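How to change the bulbs round a dressing table mirror (and get a light you can do your face in)

I put off changing the bulbs on my dressing table for most of a year. One went, then the one next to it, and I just shuffled my stool along a bit and carried on doing my eyeliner from the left. Then a third one started flickering and I gave in. It's a ten-minute job once you've got the right bulbs in the house. Getting the right bulbs in the house took me three goes, so most of this page is about that.

Find out what you've got

Switch off at the wall and pull the plug out. Give the bulbs a good while to cool down, even LEDs, as the neck can stay hotter than you'd think. If yours is wired in and has no plug, turn that circuit off at the consumer unit, and if you're not sure which one it is, get somebody who is.

Now take one bulb out. Hold it low down near the cap, turn it anticlockwise and go gently. If it pushes in and twists a little way and then lets go, it's a bayonet. If it keeps on turning, it's a screw, and in the UK that's nearly always either the small one (E14) or the big one (E27). The number is the width of the thread in millimetres, so you can check it with a ruler. I didn't check it with a ruler. I bought a box of E27s from Akl because they looked right on my phone, and they were far too big.

While you've got it out, read the tiny print on it. You want the cap type and the wattage. Then look on the mirror itself for the maximum watts per holder, usually on a sticker round the back. Mine's a second-hand Pedum and the sticker was under a layer of old hairspray, so have a cloth handy.

Choosing the new ones

Brightness is in lumens, and you don't need much per bulb when there's a whole row of them. My second lot were 376 lumens each and it was like being interviewed by the police. The ones I've settled on are 200 and they're lovely, with plenty of light for tweezing and no squinting.

Colour matters more than I expected. Warm white (2700K) is kind to everybody but it hides how much bronzer you've put on. Daylight (6500K) hides nothing at all, and I went off it by breakfast. I'd go for 4000K if you do your make-up there, or 3000K if you mostly just want it to look pretty in the evening.

Look for a high CRI too, 90 or over. It's how true the colours look, and cheap bulbs often don't mention it. 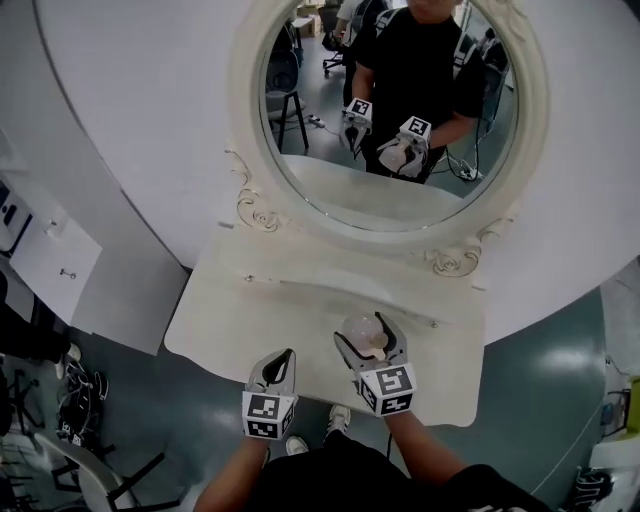

Get frosted ones if you can. Clear bulbs with the little filaments look gorgeous in the shop, but at face height you end up with spots in front of your eyes. And buy the whole set in one go, plus a spare or two! Old and new hardly ever match, even from the same maker. I paid 47 pounds for my set from Jusix, spares included, and I've kept the receipt in the drawer in case any go early.

Fitting them

Wipe the new bulbs with a dry cloth, check the power's still off, and start in a bottom corner. Line the bulb up straight before you turn it - if it feels gritty or goes in at an angle, back it out and start again, or you'll chew up the thread. Stop when it's snug. It doesn't want forcing.

Do them all, then plug in and switch on. If one stays dark, switch off, unplug, wait for it to cool and give it another small turn. If it's still dark, swap it with a neighbour. When the dark spot moves, the bulb's a dud. When it stays put, the holder's at fault and wants looking at by an electrician.

If your mirror has a dimmer, check the box says dimmable. Mine didn't the first time and they buzzed like a fridge.

Old LEDs go in the small electricals bin at the tip, not in with the glass.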